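Joint de vitre qui siffle à 90 km/h

gris_mat
Bonjour. Sifflement côté conducteur à partir de 90 km/h, rien en dessous. Joint de custode remplacé par un Fideo il y a 7 mois. Jeu au montant : 2 mm en haut, correct en bas. Faut-il reprendre le réglage ou changer encore le joint ?

Vavosix
Réglage d'abord. Un joint neuf ne rattrape pas un mauvais alignement.

kornville183
Pas d'accord. Les Fideo se tassent vite – j'en ai déposé plusieurs à l'atelier, lèvre marquée dès le premier hiver. Mets des photos.

gris_mat
Deux vues prises le même jour, carrosserie grise sur la première.

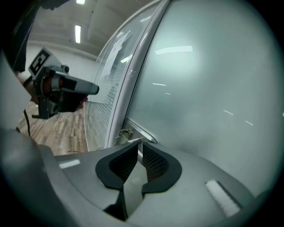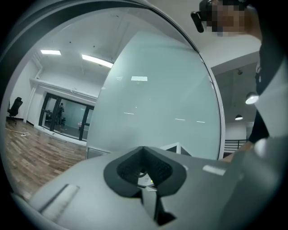
tole_froide
Quel produit pour entretenir la lèvre du joint sans attaquer le caoutchouc ?

Vavosix
Graisse silicone en couche fine, deux fois par an, sur joint propre et sec. Pas de graisse minérale, elle fait gonfler l'EPDM.

kornville183
D'accord pour le silicone. Pour le sifflement, je maintiens : ruban de masquage sur toute la jonction, essai routier, puis on le retire par tronçons. Si le bruit ne change pas, cherche du côté du rétroviseur.

gris_mat
Je fais l'essai au ruban avant de toucher au réglage.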